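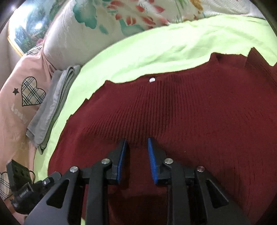
According to Van Dusen, the budget for garment-handling grippers should be fixed before June and the spare pads bought out of the consumables line. Noted, but I don't agree on the pads. They are a wear part with a lead time, and they belong on the same order as the tools.

13th November. Purchasing notes, gripper set.

Need: 6 hand-held units, parallel opening, ridged blue pads as on the present one. Ribbed knits stay on the test list, dark red sweater included. Bedsheets and towels next.

Plotard quotes the complete unit, 24 weeks delivery. Fendus will sell linkages and crossbar separately, we assemble. Cheaper per unit, but bolts and mounting block are extra and the quote leaves out the block. Asked them to requote.

Pads: 80 pieces, one lot. Mixed lots gave us different hardness last time and the grip figures could not be compared.

Gelero only supplies pads. Minimum order suits us. Sample pair requested.

Open: 2 spare units or none? Storage case not priced. Check whether freight comes off the equipment line or ours.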